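How to Get Rid of the Crumbs in Your Toaster (and Keep Them From Coming Back)

I owned a toaster for three years before I learned it had a crumb tray. I had been turning it upside down over the sink and shaking it like a piggy bank. This works, in the sense that crumbs come out. It also sends half of them into places they had not thought of going.

What you need:

A soft, dry pastry brush that you are willing to demote
A damp cloth and a drop of dish soap
An old newspaper or a baking sheet
30 minutes, most of which is waiting

Step 1. Unplug it. Pull the plug out of the wall, don't just switch it off, and leave the toaster alone until it is completely cool. I do this in the evening, when breakfast is a distant memory and no one is going to wander in wanting a bagel.

Step 2. Find the tray. On most toasters it slides out at the back or the bottom. On my old Presar it was hidden under a flap the same color as everything around it, and the manual, which ran to 94 pages in several languages, mentioned it once. Slide it out over the newspaper and tip it. Wash it in warm soapy water and stand it up to dry. Do not put it back wet.

Step 3. Brush the slots. Hold the brush upright and work from the top down with short, light strokes. Leave the heating parts alone as much as you can. They are more fragile than they look, and a bent one means toast with a permanent stripe. No knives, no forks, no skewers, however stubborn the raisin.
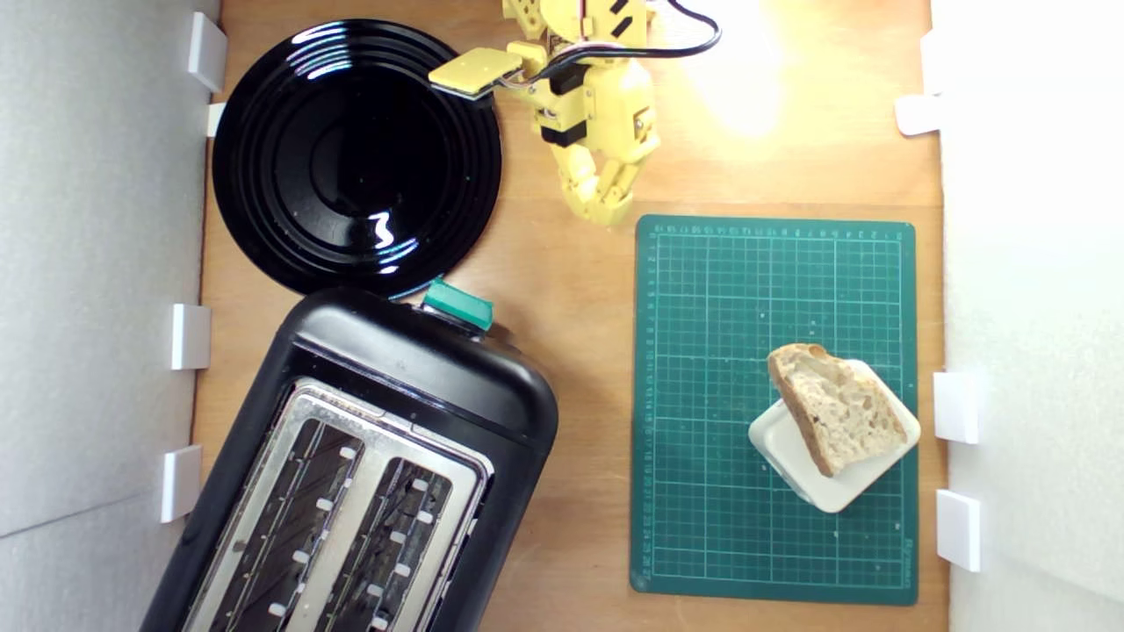
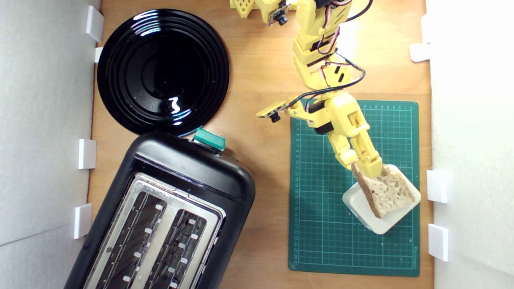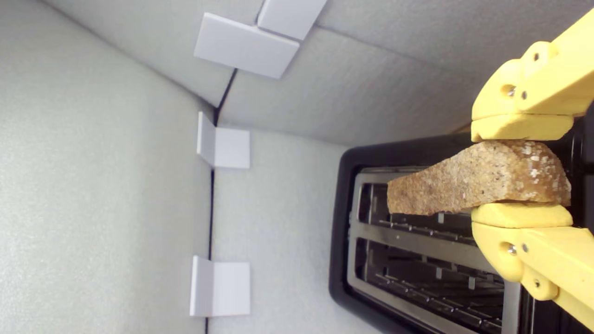
Step 4. Wipe the outside. A damp cloth is enough for most of it. If yours is a black two-slot model like this one, with a brushed steel top, wipe the steel in the direction of the grain and dry it right away, and buff the black parts with a dry corner of the cloth. Fingerprints love both surfaces equally. I once tried a bottle of Ngau metal polish on mine and spent the rest of the evening getting the polish off.

Step 5. Put the tray back and run it empty. Once everything is dry, plug it in and do one cycle on low with no bread. A faint warm smell is normal. Smoke is a sign that you have more brushing to do, so unplug it, let it cool, and go back to Step 3.

How often? Once a week if you eat seeded bread. The Bodell bakery near me sells a loaf that sheds like a golden retriever, and after I switched to it I was emptying the tray every few days. Plain sandwich bread will let you get away with twice a month.

A few things not to do:

Don't rinse the toaster itself.
Don't blow into the slots. You will be wearing the results.
Don't store it under a cabinet while it's on. Pull it forward first – the underside of my Ballavgate cabinets still has a tan patch.

If the lever won't stay down afterward, check that the tray is pushed all the way in and the plug is in the wall. It was the plug, in my case, twice.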